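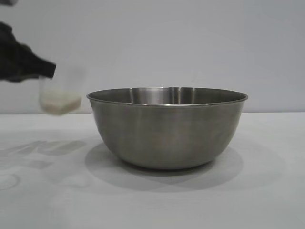 Clear cup and stainless steel mixing bowl on a white table.

Welier Literary Society
Minutes of the Committee Meeting held on October 8, 2019

In the chair: Ghizlane Slaoui
Minutes: Hadi Rawashdeh

1. Apologies and previous minutes
No apologies were received. The minutes of the previous meeting were approved, with one correction: under item 4, "reprint" should read "second impression".

2. Plaque for the novelist's former lodgings
The Chair reported that the owners of the house in Skullo Lane had given written consent to a plaque on the front wall, to the left of the door. The wording was discussed at length. It was agreed that the dates of residence should be given, and that the titles of individual novels should be left off. Mr Rawashdeh asked that his preference for naming at least the first novel be recorded.

The stonemason's quotation had been received and was accepted. Lettering is to follow the style of the existing plaque at the library.

3. Annual lecture
The lecture will be given on the early serial fiction and the changes made to it for volume publication. The Chávez Room has been reserved. Its capacity is 52 and admission will therefore be by ticket, with members having first call until the end of October. The speaker has asked for a lectern and a reading lamp.
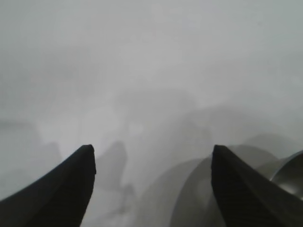

Members bringing guests are to give the guest's name when booking. It was noted that last year's talk had overrun, and the Chair will ask the speaker to leave time for questions.

4. Newsletter
The autumn number has gone to Flokix for printing — 400 copies, as before. Two book reviews were held over for want of space. Contributors are reminded that reviews should not exceed 2,000 words, including quotations.

5. Letters
A member had offered the Society 3 letters from the novelist to her publisher, on loan. The offer was accepted with thanks. They are to be transcribed before any decision is taken on display, and the question of copyright is to be put to the estate.
Action: Mr Rawashdeh

6. Any other business
The Chair asked that borrowed books be returned to the Society's shelves before the lecture.

There being no further business, the meeting was closed. The date of the next meeting will be circulated by the Chair.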